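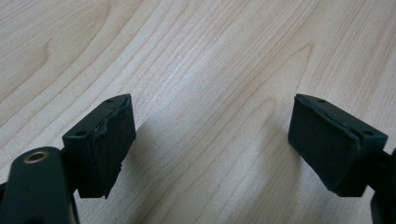 Stuststead wanted it written down first that the padding should have been changed back in November, and that it's no use comparing grippers with it chewed up like that. Fair enough, I said, and typed it in.

Gripper trial meeting, Plemville, January 15, 2021

We moved on to which pads to order. I like the softer foam (it's kind to paper!), but Nornbridge has quoted 485 for the set and that made everybody go quiet. Agreed to ask for 6 pairs of the plain rubber too. 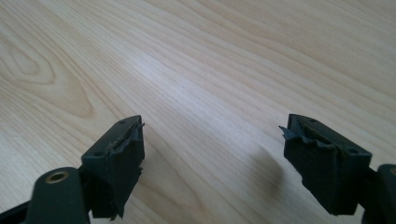

Item 5: finger pads, both sides, lining torn

Next up was the book task, and I got a bit carried away here, sorry. Thin covers are the hard part, and I'd like the Filip pads tried on them before we buy anything.

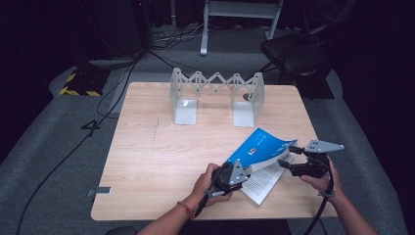 I also asked for five runs per pad with the same book each time, so we can compare the notes properly. Agreed. Cable lengths held over to the next meeting.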